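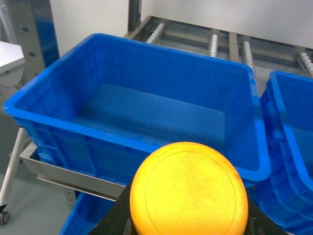
Blue crate on the steel tray, empty.

7 December 2025

Shop notebook, gearbox bench. Long one today, sorry in advance to whoever has to read my typing.

So the Skorklow right-angle box is back apart again. I know, I know. We closed it up before the break with what I thought was a perfectly good shim stack, and it whined like a kettle from mid speed upward. Rami heard it from the front office with the door shut! He came back, stood there with his coffee, said "that's tooth contact" and left. Annoyingly I agree with him.

What I did first was pull the side cover and blue up the ring gear again. Marking paste thin this time (I had it on like frosting last time and it smeared all over the place, so any pattern we wrote down from that run should be crossed out, Tahmineh please do that on the sheet if you get there before me). Turned it by hand with a little drag on the output shaft. Drive side pattern was sitting out at the heel and a bit high. Coast side was high too, only toward the toe. Went through the chart taped inside the cabinet door twice and it says pinion too far out, which fits with the noise, and which also means my shim math had the sign flipped. Great.

Then I got sidetracked for most of an hour because the pinion carrier didn't want to come out. The bolts were fine, the carrier had just stuck itself to the sealant, and I refuse to pry on that face after what happened in June. Warmed it up with the heat gun, used the two jacking screws a quarter turn each side, and it let go with a pop. No marks on the face. Very pleased with myself, told Carla, she was less impressed than I'd hoped.

Shims: took out what was under the carrier, wiped each one and measured them singly and then as a stack. The stack read thicker than the sum of the parts, and it took me far too long to find the burr on the edge of one of them. You could feel it with a fingernail. Stoned it flat, measured again, now the numbers agree. I think that burr was in there the whole time and was part of our trouble, though the sign mistake was the bigger part by a mile. New stack is written on the tag wired to the carrier. Please don't take the tag off.

Backlash next. Indicator on a tooth at the outside end, square to the flank, pinion locked. I checked at 16 spots going around the ring gear and they were all inside what the Nassar drawing allows, though three of them in a row were up near the loose end. That could be runout in the ring gear or it could be me not getting the seat clean under one bolt. Ruba thinks runout. I'm going to take the ring gear off, clean everything properly and put it back on turned to a different bolt hole, and if the loose patch moves with the gear then she wins and I buy lunch.

Bearing preload I did by the string and spring scale way and it came out low, so I nipped the nut up a little at a time and spun it over in between. It ended up where I wanted it on the third go. The nut is staked only lightly for now, do NOT run it like that.

Second blueing after the pinion moved in: much, much nicer. Pattern is off the top and sits mid height on both sides, drive side a touch toward the toe, which I like with no load on it. Spun it up by hand as fast as my wrist would go and it feels smooth, for whatever that's worth. The real test is on the stand.

Other stuff:

The Fondetti pinions. Nisreen opened the box and there are 27 on the packing slip, but the slip lists two different part numbers and they're all in the same paper. Somebody needs to check the tooth count on each one before they go on the shelf. The 19 tooth ones are ours, anything else goes back. I've left the box with her and not on my bench, where it would be lost by lunchtime.

Primel oil. We're low on the heavy one. I used the last of the open can on the bearings. There is another one under the stairs but the lid looks like it's been off and I'd rather not put it in a customer's box. Carla is ordering.

Job 97 is still waiting on its seals. No news, didn't chase it today, will chase tomorrow.

Also, whoever borrowed the small depth mic, it lives in the top drawer with the foam. I found it in the drill press tray under a pile of swarf. It still zeroes, luckily for all of us.

Plan for next session: ring gear off and reclocked, backlash again all the way around, then proper staking on the nut, sealant, close it up and onto the stand. Slow speed first with Tahmineh on the listening stick, then step up through where it whined. If Rami comes out of the office I'm going home.

Left the carrier bolts in the magnetic dish, finger tight ones are marked with yellow pen.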